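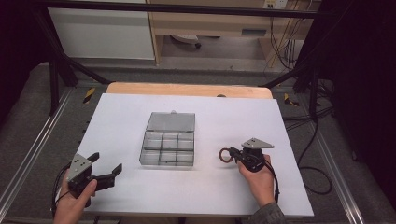
Is a six-compartment plastic organizer box worth buying when you already have a drawer full of old jars?

It depends on how small your small things are, but for rings, rubber bands, picture wire and the like, I would say the box wins by a good margin.

Print this page | E-mail this to a friend

By Arne Schmieder

I have been a jar man most of my life. My father kept his screws in jars, I kept mine in jars, and when I moved into the apartment over on Fetwood I carried the whole clinking lot up the stairs in a laundry tub. So when my sister handed me a clear organizer box from Velero in May and told me to give it a fair try, I thanked her and put it on a shelf, where it sat for a good while.

What changed my mind was the desk drawer. I had gone looking for one rubber band and came away with a paper clip, two dead batteries and a sore finger, and I thought, well, let's see what this box can do.

It's a simple thing. Clear plastic, a hinged lid, a little latch tab, and thin walls inside that make two rows of three. The lid on mine folds all the way back and lies flat behind the box, and I have come to love that more than I expected to. My old tackle box had a lid that stood straight up and came down on my knuckles whenever I leaned on the table. With this one I can sit with my coffee and sort for an hour, dropping things in from the front or the side, and the lid minds its own business.

Being able to see through it is the other great pleasure. I keep mine in a deep drawer now and can tell from above which compartment has the fuses and which has the picture hooks. If you set it on something pale while you fill it, a white board or a sheet of paper, even the tiniest washer shows up nicely. On my dark kitchen table I had a harder time of it – my eyes are not what they were.

Now for the grumbles, and there are a few. The walls don't come out, so six is what you get, and anything long (pencils, zip ties, the good tweezers) has to live somewhere else. Coils of wire want to spring open, so I twist the ends together before I put them away. And I'd be careful about carrying it by the lid. The latch on mine has held so far, but I use two hands all the same, having once spent an evening picking beads out of a rug.

I also tried the Onsri box my neighbor uses for her sewing things. Hers has deeper compartments, very good for spools, but the plastic is cloudy and I kept opening it just to check. For thread I might choose hers. For everything in my desk I'm staying with the Velero, and I have since bought a second one for the hall closet.

The jars have gone down to the basement, all except the big one with the buttons, because my granddaughter likes to shake it.

Related items
Wover drawer liners: a second look
Sorting 1,337 buttons with a six-year-old
Which label tape stays put?
Small shelves for narrow closets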